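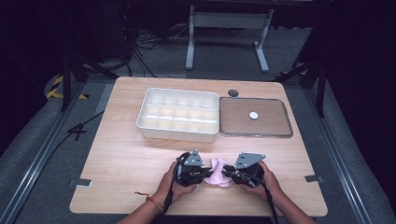
My mother kept her buttons in a coffee can for most of her life, and I spent half my childhood digging through it for a match, one tester wrote to Kinex in October, a few weeks after trading a can of her own for a divided tray with a lid.

Letters like that one have been coming in since the end of summer, and they are a big part of why Kinex is bringing its Aser organizer to stores this winter. The Hirkura housewares company will release Aser together with a pink cleaning cloth hemmed by Kiều, the sewing workshop two streets over, and a short printed guide to clearing out the drawer, jar or shoebox that every household seems to own.

HIRKURA – Aser is a white plastic tray with fifteen small square compartments in three rows of five. It comes with a flat lid that has a tinted panel and a round white knob near the middle. There are no removable dividers and no second layer. Kinex tried both in early versions and testers kept asking for the simpler one, so the simpler one is what will be on the shelf!

Over 200 households in and near Hirkura tried the tray at home before the design was settled. They were asked to fill it with whatever they had too much of, and the results were wonderful to read. Buttons and beads came up again and again, as expected. So did picture hooks, seed packets folded down small, guitar picks, fuses, foreign coins, doll shoes, and the tiny keys that come with luggage and never seem to leave the house again. One family used theirs for baby teeth, one compartment per year per child, and asked for a second tray before the test was over.

The tinted panel went through more rounds than any other part. A fully clear lid made the tray look busy on a shelf, and a solid one meant opening it every time. The brownish tint Kinex chose lets you tell red thread from black without lifting anything, and it takes the edge off the clutter when the tray is sitting out on a desk. The knob was moved toward the center after several testers with stiff hands reported that a lip along the edge was hard to catch with a fingertip. It can be lifted with two fingers, or hooked between them if one thumb is sore.

The cloth was added late. Small compartments collect dust in the corners, and testers wrote in with all kinds of tricks for getting it out – cotton swabs, a dry paintbrush, the twisted end of a dish towel. The dish towel people were on to something. Kiều, which has hemmed table linens in Hirkura for years, suggested a lighter weave that bunches up small enough to push down into a corner and still opens out wide enough to wipe the whole lid in a couple of passes. Pale pink was the first color off the bolt. Everyone liked it, and dust shows on it clearly enough that you know when to shake it out.

Kiều will hem the cloths at its own tables, and the first batch is already underway. The workshop will also sell them separately at its counter for anyone who has a tray at home already, of any make.

The printed guide is a single folded sheet. It asks for a clear tabletop and an hour, and it goes in this order:

Put the lid down flat next to the tray.
Tip out one container only. Leave the others in the drawer.
Pick out what is broken and set it aside.
Fill the back row first with things you use least.
Leave two compartments empty.
Wipe the lid and put it on.

Those two empty compartments drew more mail than anything else in the guide. Some testers found the advice fussy and filled all fifteen on the first night. Others swear by it. Kinex has kept the line in, and readers are welcome to ignore it.

The first production run will be 1000 trays, with 380 of those held back for Hirkura shops so that local buyers have a fair chance at one. Stores outside the area can order from Kinex by the carton beginning in December. The tray and lid are sold as a set, and a replacement lid can be ordered separately by quoting item number 2402. Tray, lid, cloth and guide are packed flat in a plain cardboard sleeve with no plastic wrap.

Kinex will also open its front showroom for drop-in sorting afternoons through the winter, from 2 p.m. until 5 p.m. Bring a jar, a tin or a very full envelope and take a seat at one of the long tables. Trays and cloths will be set out for anyone to use, and there is no need to buy one. Children are welcome with an adult, though please leave the smallest ones at home if you are bringing pins or needles. Tea is free. A swap bowl will be kept by the door for odd buttons and beads that deserve another try at being useful, and judging by the test households it will fill up fast.

Anyone who took part in the home test can keep the tray they were given. Testers who received an early version with the lip along the edge can exchange the lid for the new one at the showroom, and a cloth will be included with each exchange. Bring the old lid along – the design team would love to see how it wore.

Kinex is still collecting letters about what ends up in the compartments. A selection will be pinned up in the showroom, without names, beside the trays. Letters can be dropped off at the front desk or mailed in, and drawings are every bit as welcome as words. Several came in with the last batch, including a very careful map of all fifteen squares in colored pencil, with the fishing weights marked in blue.

About Kinex
Kinex designs trays, boxes and shelf pieces for the home from its building in Hirkura.

Related items
Kiều opens its cutting room for evening hemming classes
Caring for tinted lids: a one-page sheet
Drawer liners return in two new sizes
Showroom winter hours

Contact: Kinex Press Desk, Hirkura | © Kinex. All rights reserved. | Back to top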